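Arnholm Opens Equipment Planning Service for First-Time Robot Buyers

Dec 18, 2023

Arnholm, an automation consulting firm, today announced a planning and budgeting service for small manufacturers and laboratories that are preparing to buy their first robot arm and gripper. The service is open to new clients now.

Clients will work with an Arnholm planner for 16 weeks, starting before any quotes are requested. The planner reviews the job the robot is meant to do, the room it will stand in and the staff who will run it. At the end the client receives a written equipment plan covering purchase, installation, training, spare parts and upkeep.

"Most of the budgets we are asked to check have one line for the arm and one line for the gripper," said Delia Figueroa, director of planning services at Arnholm. "The wiring, the stands, the spare fingers and the hours spent on setup are missing. Those costs come in after the order has been signed, and then the money has to be found somewhere else."

Grippers get their own section in the plan. Arnholm asks suppliers to list every part that wears, including gears, screws and linkages, with a price and a delivery time for each. Buyers are also asked to decide early whether they want a camera at the wrist, as adding one later can mean new brackets and another round of setup.

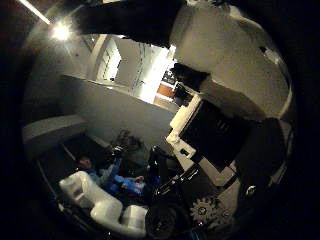

The room is reviewed in the same detail. Planners record lighting, doorways, desk positions and the places where people sit or walk during the day. Where staff and equipment will share a space, the plan sets aside money for a safety review.

The service was tested with nine clients beginning in May. One of them, Clandorum, makes small fittings and was planning to replace a manual sorting station. After the review, the company put off buying a second arm and moved that money to training and a parts kit.

"We had a number in mind and it was the wrong number," said Nabil Haddad, operations manager at Clandorum. "The total did not change much, but what we were spending it on did."

The service includes a parts and cost checklist of 107 items, which clients keep and may reuse for later purchases. The fee is $4,000 per site. Arnholm does not sell robots and takes no commission from suppliers.

Companies that already own equipment can order the upkeep section on its own. Pricing for that option depends on the number of machines.

About Arnholm
Arnholm advises small and mid-sized companies on automation purchases, floor planning and maintenance budgets.

Media contact: Nour Karam, Arnholm press office

Recent releases
Arnholm Names Afaf Dabbas Head of Supplier Review
Tistar and Arnholm to Offer Joint Training for Maintenance Staff
Leasing or Buying: Arnholm Updates Its Guide for Small Shops
Rizk Completes Floor Plan Review for New Packing Line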